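Progress report to the Hiltura Fund
Grant 2409, furnishing of the shared rooms at Haledus House
Prepared by Aurelia Matei
Date: 21/11/2022

Work completed since the last report

The ground floor rooms are finished except for the curtain rail in the reading room. Painting ended in October, a week later than planned, when the second coat in the hallway had to be redone. The floor was sanded by Petkov and has had two coats of oil. The smell lasted longer than we were told it would, and the Thursday sewing group met upstairs in the meantime.

All 15 chairs have been reglued. Tymofii Sydorenko did the work in the basement and kept a sheet for each chair, which is available if the Fund wants to see it. Two of the seats still need new webbing. The material is ordered and paid for.

Storage furniture

The original budget assumed new flat-pack cabinets for the residents' shared linen, games and craft supplies. In the end we bought secondhand wooden furniture from Hastititz, which clears houses in this district. The saving is shown in the table sent with the accounts. The pieces are heavier than new ones would have been, and getting them up the stairs took four people and most of a morning.

The tall two-door cabinet is the piece residents will use most. It has a warm honey-brown finish, a framed panel on the right door and carved grooves running across the band over the doors. We decided against sanding it. The finish was cleaned with mild soap and then waxed once. A black handle is mounted upright, low on the left door, where people who use a wheelchair should be able to reach it. 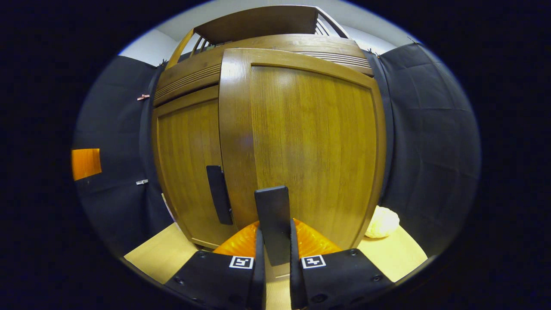

Oanh Bạch wrote back after reading the draft of this section that the doors matter less to her than the shelves, and that sheets should go at waist height with the board games above them. She also asked for labels in large print on the inside of the doors, and for the craft scissors to be kept somewhere else. We have taken up all of this. The labels are being printed now. The scissors will go in the office drawer.

The cabinet will be fixed to the wall before anything is put in it. The wall is plaster over brick, and Orlando Correa has asked for longer screws than the ones we had. Until they arrive the shelves stay bare and the linen remains in boxes in the laundry.

Spending

Spending to date on furniture, repairs and delivery is 2584, against 2409 for the same lines in the original plan before the saving on cabinets was moved to flooring. The difference comes from the second delivery trip and from the wax, brushes and glue, which we had entered under general supplies and have now put where they belong. No further money is requested.

Problems

The reading room lamp was delivered with a cracked base and has gone back. One bookcase from Hastititz had old woodworm holes. Arsen Antoniuk treated it as a precaution and it is standing apart from the other pieces until spring.

Next steps

Fix the cabinet to the wall and check that both doors still close properly afterward. Move the linen in. Finish the webbing on the two chairs. Hang the curtain rail. Agree with residents on who holds the key to the craft shelf, which came up at the last house meeting and was left open.

Receipts are in the second envelope. The Petkov invoice is a copy, and the original will follow by mail.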